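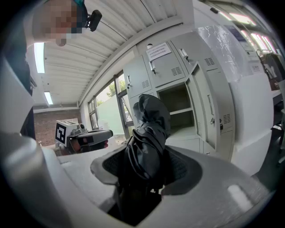 Miltby Parish Registers: transcribed burials
README for the data files

What this is

A transcription of the burial registers of the parish of Miltby, with one row for each burial. There are 1,347 rows. The originals are in two bound volumes. The first is handwritten on plain pages and the second is on printed forms, so the two do not record quite the same things.

The transcription was made by Pichit Duangkaew and checked by Anong Wattanapong. It grew out of a family history query about the Stulillow farms and carried on once that query had been answered.

Files

burials.csv: the main table, comma separated, UTF-8, one header row.
places.csv: every place name as written, with the modern spelling we matched it to.
abbreviations.txt: short forms used by the clerks, with our expansions.
changes.txt: corrections made after the first release.

Columns in burials.csv

entry_id: our own number. It runs through both volumes without a break and has no meaning outside this dataset.
volume: 1 or 2.
page: page number as pencilled on the original. Volume 1 has two pages numbered 41. The second is given here as 41a.
surname_as_written: exactly as in the register, including spellings that are plainly slips.
surname_standard: our grouping. See the note on names below.
forename: as written. Expansions such as Wm to William are not made in this column.
age: as written, including entries such as "infant" and "3 weeks".
age_years: a whole number where one can be worked out. Infants under one year are 0. Blank if no age is given.
abode: as written.
burial_date: year, month, day. Blank parts are filled with a question mark.
relation: for example "son of", "widow of", "wife of". Volume 1 mostly gives this and volume 2 mostly does not.
clerk_note: anything else on the line.
our_note: anything we wanted to say about the reading.
certainty: a, b or c.

Certainty codes

a means both of us read the entry the same way without discussion.
b means we differed at first and then agreed.
c means at least one part of the entry is still a guess. The guessed part is in square brackets.

Please don't drop the brackets when you copy c entries into a family tree. Several readings from an early draft have already gone round in that form and are now hard to call back.

How the transcription was done

Each page was typed from the original, then read again from scratch without looking at the first version. The two versions were compared line by line and the differences settled at the table with the volume open. Where the ink has faded we used a hand lens and a lamp held low to one side. We worked on no more than 7 pages in a sitting, as mistakes went up after that.

Dates before the change of calendar are left in the old style. A burial entered in February under the old year stays under the old year. If you sort by burial_date, these entries will fall in the wrong place. Sort by entry_id to get register order.

Names

Spelling in volume 1 changes with the clerk and sometimes within a single family on one page. We grouped surnames only where the abode or the relation gave a second reason to do so. Sound alone was not enough. This leaves some groups that look as if they should be joined, and you may well be right to join them.

Forenames have not been grouped at all.

Places

Most abodes are in Miltby itself, Stulillow or the mill cottages. "The Hill" is used for two separate places, and we could not always tell which was meant. These are marked unresolved in places.csv. "Over the water" has been left as it stands.

Known gaps

One leaf is missing from volume 1 between pages 58 and 59. The stub is still there.
Damp has taken the lower corner of a run of pages near the end of volume 1, and the ages are mostly lost.
Unbaptised infants appear only now and then. Do not use this file to work out infant deaths.
Burials in the chapel ground are not in these registers. We have not found a book for them.
The cause of death is given only when the clerk thought it worth writing, which usually means drowning or a fall.

Using the data

You may copy, change and republish the files for any purpose, so long as you name the dataset and say what you changed. Suggested wording: Duangkaew and Wattanapong, Miltby Parish Registers: transcribed burials, release of March 23, 2021.

The files are also held in the Nosurbridge local history collection, where a printed copy can be read at the desk. The printed copy does not include later corrections.

Corrections

Send the entry_id, your reading and the reason for it. A link to another record helps, such as a will or a gravestone, but is not required. We look at corrections in batches, the next being in April. Accepted changes are listed in changes.txt with the old reading kept beside the new one.

Baptisms are being transcribed in the same layout. Marriages have not been started.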